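Ticket: Raumbuchung Tonine zeigt doppelte Belegungen
Projekt: Redwood
Status: wieder geöffnet
Priorität: mittel

03/11/2025, 9 Uhr
Der Anbieter Plirkusa hat das Ticket am Freitag geschlossen, Begründung: "Cache geleert, Problem behoben." Ich habe es wieder geöffnet. Der Cache wurde schon im Juli geleert, danach war eine Woche Ruhe, dann standen wieder zwei Gruppen vor derselben Tür.

Geprüft habe ich bisher Folgendes. Einzeltermine werden sauber gesperrt, auch wenn zwei Konten kurz nacheinander buchen. Serientermine ebenfalls, solange niemand sie ändert. Sobald jemand eine Serie verschiebt, bleibt der alte Termin im Kalender stehen, der Raum gilt im Buchungsdialog aber als frei. Mit einem Cache hat das meiner Meinung nach wenig zu tun.

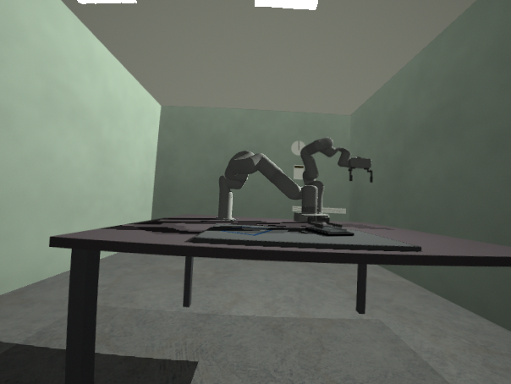 Im Protokoll taucht bei jeder verschobenen Serie die Meldung "Sync verzögert, neuer Versuch in 600 s" auf. Der neue Versuch kommt nie. Laut Plirkusa liegt es an unserer Datenmenge, man solle unter 200 Terminen pro Raum bleiben. Im Raum Nugroho sind es 20, und der Fehler tritt dort genauso auf.

Vorgeschlagen wurde außerdem ein Update auf die nächste Version. In den Versionshinweisen steht zu Serienterminen kein Wort. Einspielen werde ich es trotzdem, zuerst auf dem Testsystem.

Offene Fragen an Plirkusa:
Welcher Dienst soll den zweiten Versuch auslösen?
Wo ist die Grenze von 200 Terminen dokumentiert?

Bitte das Ticket bis zur Antwort offen lassen.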